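Ginevra Dal Bello
Right. I've had the Hindska hand-held gripper and the Brornus one side by side for 11 evenings now, and I have opinions. Long thread. Mute me if you don't care about fingers.

1/
Background for the new people. I test end effectors for a small packing outfit in Wamstead. We want an arm that can sort mixed groceries into boxes. Before anybody buys an arm, I want to know whether the fingers are any good, so I've been doing it by hand with trigger grippers that carry a camera.

2/
The sales pitch for both is the same. You do the job by hand, it records what you did, you train on it, the arm copies you. Lovely. I've been hearing some version of that pitch since I was an apprentice and I'm no spring chicken.

3/
So I ignored the training part completely for the first stretch. My question was much duller. Can a person, with a person's brain and a person's patience, pick up ordinary shopping with these fingers? If I can't do it, I don't see how a policy trained on me is going to.

4/
Test set: tins, a box of crackers, a jar, a net of mandarins, a bag of rice, snack bags. Tins are easy. Everyone's demo is tins. If a vendor shows you a tin, ask for a bag of chips.

5/
Snack bags are where I've spent most of my time. Half air, slippery, no flat side worth the name, and they change shape the moment you touch them. Also our most common item by a mile, which the vendors never seem to have written down.

6/
Brornus first. Wide soft pads, nice squeeze, very comfortable trigger. Beautiful on the jar. On a full bag it pushes the air to one end and the bag squirts out the front like a bar of soap. I got better at it with practice, but what I got better at was a strange sideways scoop I would never want a machine to learn.

7/
Hindska next. Narrower fingers on linkage arms, stiffer all round, and my first reaction was that it would be useless on anything soft. I was wrong about that, and I'll say so, because I was rude about it in my last thread.

8/
What works is going in for a fold or a corner and pinching hard. The bag crumples up between the fingers and mostly stays put. It isn't gentle. If you're packing something that has to look nice on a shelf, look elsewhere. For an empty or a half-empty bag it's the better tool and it isn't close.

9/
Checked this over an open cardboard box on a table at home, since our boxes at work are all one size and I wanted something different.

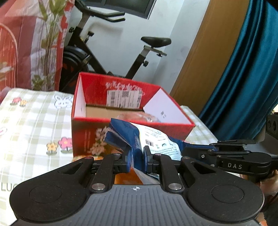
PART TWO: THE BITS I DON'T LIKE

10/
Width. Look how much room the Hindska body takes up. The fingers will go into a box happily enough. The body behind them is a different story, and any reach to a bottom corner ends with me tilting my wrist in a way that our shortlisted arm may not be able to copy. I'll be checking that against its joint limits before I say anything nice in writing.

11/
The view. The camera looks forward over the gripper, so the tool itself fills the bottom of the picture. Whatever is right under the body, you don't see. Fine when you're picking from the front of a box. Less fine when the thing you want is tucked up against the near wall and you're going in by memory.

12/
And "going in by memory" is precisely the bit that worries me. I know where the bag is because I put it there and I've got two eyes of my own. The camera doesn't get my eyes. I've started making myself work from the screen only, and my pick rate fell off a cliff. Try that before you believe anyone's numbers, including mine.

13/
Some numbers, for what they're worth. Working from the screen, 32 attempts each at getting a snack bag out of a box, same bags, fresh shuffle every time. Hindska missed 2. Brornus missed 14. One operator, one kitchen, so please don't put it on a slide.

14/
Somebody already has it on a slide, don't they.

15/
Weight. Neither company puts the weight with everything bolted on in the headline spec. You get the gripper weight. Then you add the bracket and the bits that go on the bracket, and by the end of an evening your forearm knows all about it. My grip gets sloppy when I'm tired, and sloppy picks go into the recording along with the good ones.

16/
The Brornus is better balanced, credit where it's due. The Hindska wants to roll in my hand. Tiziana Bianchini at Costa has bigger hands than me and reckons she doesn't notice it, so take that as one vote each.

17/
Fingertips. I'd like to swap them without a hex key and a prayer. Brornus tips clip on and off. Hindska tips are fixed with screws the size of a poppy seed, and I've already lost one in the carpet. If you're buying, ask for spares up front and get them in the quote.

18/
Replies so far, to save everyone asking:

Yes, I've tried suction. It's great on the cracker box and hopeless on the mandarins. On snack bags it depends on the bag, the wrinkles and the phase of the moon.

19/
No, I haven't tried the three-finger one. It costs more than my car. If someone wants to lend me theirs I'll be as grumpy about it as I am about these two.

20/
No, I'm not sponsored. The Brornus is a loaner and goes back in January. The Hindska we paid for, with the education discount they were very reluctant to find.

21/
Someone asked about clutter. Fair question. I've stopped tidying up before a session. A plain grey bench is kind to the software, and our real floor has labels, tape, plastic wrap and patterned boxes all over it. If the recording only holds up on a bare bench then I've learned something about benches.

22/
Someone else asked if I think hand-collected data will transfer to the arm at all. I don't know. I've seen two demos where it did, both with the vendor's own people standing next to the machine. I haven't seen it done cold, by a customer, on the customer's own stock. Happy to be shown. Bring chips.

23/
Tiziana thinks I'm too hard on the whole idea. Her view is that even a mediocre recording beats programming every grasp by hand, and she's programmed more of them than I have. I half agree. I'd still want to see what the arm does on the first miss. My own recovery moves are all different, and I couldn't tell you why I pick one over another.

24/
Where I've landed for now: if it's mostly bags, Hindska, with spare screws. If it's mostly jars and boxes, Brornus, and your wrist will thank you. If it's a proper mix, keep your money in your pocket until you've had both on loan and used them from the screen.

25/
Next up is the net of mandarins. First tries were ugly with both. The finger goes through the mesh, closes, and then won't come back out, and you're stood there shaking a gripper over the sink.

26/
I'll post the spreadsheet once I've fixed the column where I mixed up left and right. Questions welcome. If you work for either company, say so in the reply please.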